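Parts Sorting Bench: Frequently Asked Questions

Trutley Parts Exchange, April 2023

The questions below are those most often received from members and donors about how small electronic parts are accepted, sorted and lent. Questions that are not answered here may be sent to Noel Cabrera, who coordinates the bench, through the front office in Room 12.

What is the Parts Exchange?

The Exchange collects small electronic parts that still have a useful life, sorts them, and makes them available to members for study, repair and hobby work. It holds 339 categories of part in its drawers. Most categories are modest: leads, connectors, sensors, small boards and short lengths of cable.

Who may donate?

Any member or local resident may donate. Businesses are asked to write in advance if a donation will exceed 200 pieces, so that drawer space can be set aside. Donations are accepted at the front office only and should not be left at the bench.

What will the Exchange not accept?

The Exchange does not accept batteries of any kind, power supplies with damaged cases, picture tubes, or any part that has been in a fire or a flood. Parts coated in oil or grease will be returned to the donor. Complete appliances are also declined – the bench is set up for parts, and members do not have the tools on hand to take apart large items.

Do I need to label what I bring?

Labels are welcome but not required. If you know what equipment a part came from, please write the maker and model on a slip of paper and place it in the same bag. Please do not attach adhesive tape to bare wires or to the surface of a circuit board.

How is the sorting bench arranged?

The standard layout is a tray in the center of the table with two bins on each side. Unsorted parts begin in the tray. Each bin is assigned a category for the session, and the assignments are written on the card kept with the Clasik drawer cabinet.

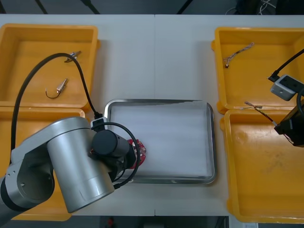
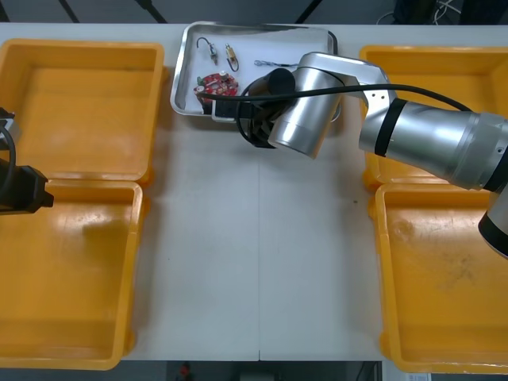 Can a circuit board go in the same bin as loose wires?

No. Boards and loose wires are stored apart, even when they arrive in one bag. Stray wire ends can catch on the components mounted on a board, and a board pulled free in haste is easily damaged. When a tray holds a mixture, such as the red circuit board lying with a gray cable and smaller wired parts, the board should be given its own bin before anything else is sorted. Anti-static bags are kept in the top drawer and should be used for every board, whatever its apparent condition.

What should I do with twisted or tangled wires?

Leave them as they are if they do not separate easily. A bundle that has been twisted together on purpose is treated as a single part and keeps its terminal. Bundles should be lifted from the middle, never by the terminal, and laid in the bin without folding.

May I use my own containers?

Members may bring their own boxes for parts they are borrowing. Rolo boxes and Räsänen cases both fit the lending shelf. For sorting, please use the bins provided, which are the correct size for the drawers below the bench.

How many parts may I borrow?

Each member may borrow up to five parts at one time. Boards count as one part each. A matched pair of connectors also counts as one. Loans run for 12 weeks and may be renewed once, in person or in writing.

Are the parts tested?

Not as a rule. Parts are inspected by eye for cracks, corrosion and broken leads, and are then shelved. A green dot on the bag means that a member has tested the part and signed the log. Parts without a dot should be treated as untested and must not be used in any equipment on which a person's safety depends.

What happens to parts that cannot be identified?

They are placed in the drawer marked "Open" and remain there until the annual review in June. Members are invited to look through the drawer and suggest an identification on the slips provided. Anything still unidentified after the review is sent for metal recycling.

How should the bench be left at the end of a session?

Please return all sorted parts to their drawers and place the bins back in their pairs. The tray should be given a fresh liner if the old one is torn or marked. Bins may be wiped with a dry cloth; solvents should not be used on them. Scuffs on the floor of a bin are normal wear and do not need to be reported, but cracked rims should be noted in the log.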